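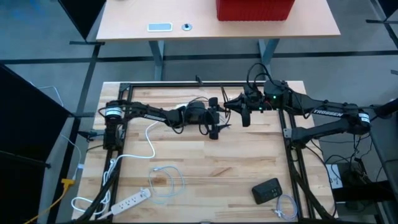 How often should a butcher-block top be oiled?

Once a month is a good habit for a top that gets used every day, and two or three times a year will do for one that mostly holds mail and coffee cups. A brand-new top, or one you've just sanded, wants a lot more than that in its first few weeks, and I'll get to that further down.

I've been looking after wood tops for a long while now, first a hand-me-down island that lived in my mother-in-law's kitchen, then the counters in our own place, and lately a bench top I bought secondhand in July and dragged home in the back of the car with the hatch tied down. They've all had the same treatment from me, more or less, and they've all come out nicely, so this page is the long version of what I tell people when they call me up in a panic over a water ring.

First, find out what's on it

Before you buy anything, put a few drops of water on the wood in a spot where you don't mind, go fold some towels, and come back in ten minutes. If the drops are still sitting up round, there's either a healthy coat of oil in there or a hard finish like varnish. If they've soaked in and left a dark patch, the wood is thirsty and you can go straight to cleaning and oiling.

To tell oil from varnish, scrape a fingernail somewhere out of sight, like the underside near the edge. Varnish comes up in little flakes or curls. Oil doesn't. If you have varnish, oil will just lie on top and stay greasy, and you'd have to sand the whole thing back to bare wood before any of the rest of this makes sense. That's a bigger weekend than the one I'm describing, though the sanding section below will get you started.

What you'll need

Food-grade mineral oil, a pint or so
A block of beeswax, or a jar of ready-made board cream
Sandpaper in 60, 120, 220 and 400 grit (you may not need all of it)
A sanding block, or a palm sander if you have one
A plastic scraper
Dish soap, white vinegar and coarse salt
Old cotton T-shirts, cut up

Please don't use olive oil or whatever is by the stove. I know it's right there! My friend Dolores Szabo did her whole island with corn oil one Thanksgiving, and by New Year's it smelled like the inside of an old cracker tin and we spent a long afternoon putting it right.

Cleaning

Scrape off anything stuck, working along the grain. Wash with warm water and a small squirt of dish soap on a well-wrung cloth, then wipe again with plain water, and dry it right away with a towel. Don't flood it. For a smell that won't leave (onions, usually, or fish), sprinkle coarse salt over the area, rub it around with half a lemon, leave it five minutes and wipe it up.

Then walk away overnight. I used to skip this and oil the same evening, and I'd get cloudy patches that took weeks to fade. If your kitchen is damp, give it two nights.

Sanding, if it needs it

Plenty of tops don't. If yours feels smooth under your palm and the marks don't bother you, skip on down to the oil with my blessing. Knots and darker streaks in the grain are part of the wood and no amount of sanding will take them out, so don't wear yourself out chasing one. Black rings from a wet can or a cast-iron pan are another story. They sit fairly near the surface and often lighten a good deal.

1. Start with 120 grit and go with the grain, long even strokes, the full length of the top if your arms will reach. Only drop down to 60 if you have burns or deep knife cuts, and go gently, as 60 leaves scratches of its own that you then have to remove.

2. Keep your strokes wide. It's so tempting to lean on the one bad spot, and you'll end up with a dip you can feel every time you wipe the counter. I have one of those next to my sink and I find it with my thumb every morning.

3. Vacuum, then go over everything again with 220.

4. Wipe the whole top with a damp cloth and let it dry. It will feel a bit furry afterward, which is the grain standing up, and that's what you want to happen now instead of the first time somebody spills a glass of milk.

5. Knock the fuzz off with 400 grit, very lightly, hardly any pressure at all. People ask me about going finer, to 1000 and beyond, and I tried it once on a cutting board. It was lovely to pet and the oil took forever to soak in. I stop at 400 now.

Wear a mask, and open a window, and if you have a smoke alarm near the kitchen you may want to keep the fan going.

Oiling

Set the bottle in a bowl of hot tap water for a few minutes while you find your cloths. Warm oil spreads more easily. Pour a puddle about the size of a pancake in the middle and push it out toward the edges with a folded cloth, adding more as you go. Be generous with the end grain, by which I mean the short ends where the strips stop, and go around any sink cutout twice. If you can reach the underside, do that too. A top that drinks on one side only can cup over time.

Leave it for at least half an hour, or all night if nobody needs to make sandwiches. Wipe off whatever is left and buff until your hand comes away dry.

For a new or freshly sanded top, here's the schedule I follow:

Every day for a week
Every week for a month
Every month after that

It sounds like a lot, I know, but each round is only five minutes of rubbing and it gets quicker as the wood fills up.

The wax on top

Once the first week is done, you can add a layer of wax. Melt one part beeswax into four parts mineral oil in a jar standing in a pan of barely simmering water, stir with a chopstick you don't love, and let it cool to a soft paste. Rub on a thin coat, wait twenty minutes, and buff. Thin really is the word. Too much wax goes tacky and catches crumbs, and then you're back to the scraper.

Little troubles

White haze: trapped moisture, most likely. Leave it bare and dry for a couple of days and it usually goes on its own.

Sticky all over: too much oil left sitting. Wipe hard with a clean cloth dampened with white vinegar, dry it, and give the next coat longer to soak.

A gap between strips: wait for a season to pass before filling it. Mine opens up in the winter with the heat on and closes again by the time the tomatoes are in.

Charito Maglaya wrote to ask whether she could roll pastry straight on an oiled top, and yes, go right ahead once it's been buffed dry. Flour it the way you'd flour anything.

Filed under: Kitchen & Workshop, Wood Care, How-Tos

Questions? Write to Myrtle Alcantara through the contact page | © Gimdale Home Notes | Back to top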